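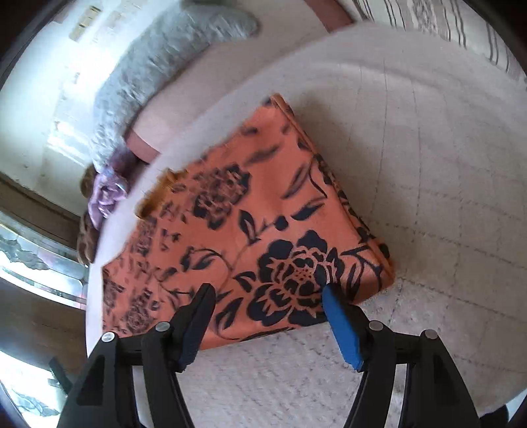
Bontu Alemayehu told us on her first call that she had already sat through two sales pitches and still could not say what she would be paying for in the second year. She wanted to know what a machine that handles cloth would cost to buy, to run, to fix and to get rid of, and she wanted it on one sheet of paper. That call came on a Monday, and we had the sheet to her by the end of the week.

About Flerine

We are a small planning office in Stulholm, and we help people work out whether to buy robots and other automatic equipment, when to buy it, and how much to set aside. Most of the people who come to us work with fabric in one way or another – laundries, alteration shops, linen hire, a couple of care homes that wash everything on site. We don't sell machines and we don't take a fee from anyone who does, so if the best plan for you is to wait another year and fix the roof first, we're very happy to say so (and we have!).

Flerine began with Ebise Kumsa and Pantelis Christodoulou sharing a desk above a dry cleaner's. Ebise had spent years doing the books for linen firms, and Pantelis had spent about as long repairing their folding machines, and between them they had seen a good many purchases that looked fine on the day and rather less fine when the first service bill came in. Lensa Alemayehu joined them next, then Ruaridh Menzies. There are five of us now, counting our bookkeeper, and we have the whole floor.

How we work with you

We start with a visit. We like to see the cloth you handle, how it arrives and where it goes next, and we like to talk with the people who do it all day, who usually know which step is the slow one. Cloth is awkward stuff for a machine. It bunches, it slides and it never lies the same way two times running, and a budget that leaves out the time spent on that is going to come up short.

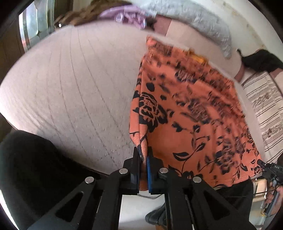 Gripper work on a printed orange cloth.

After the visit we write your plan. It covers the price of the machine, of course, but also the floor space, the power, the training hours, the spare parts and the weeks when old and new ways of working have to run side by side. We keep our costs in a planning workbook we call Tufa, which has 17 lines, and you get to keep your copy and change it as you please. For clients buying over several years there is a longer version named Pletia, with room for trade-ins and loans.

What it costs

A first visit and a short written plan is 900 dollars. If you go on to a full plan within the same budget year, we take that off the price. We hold our August calendar open for schools and care homes, whose budgets tend to close early, so do write to us in spring if that's you.

Come and see us

The kettle is on most mornings, and Lensa answers the phone from eight. Bring your floor plan if you have one, even a pencil sketch, and any quotes you've been given so far.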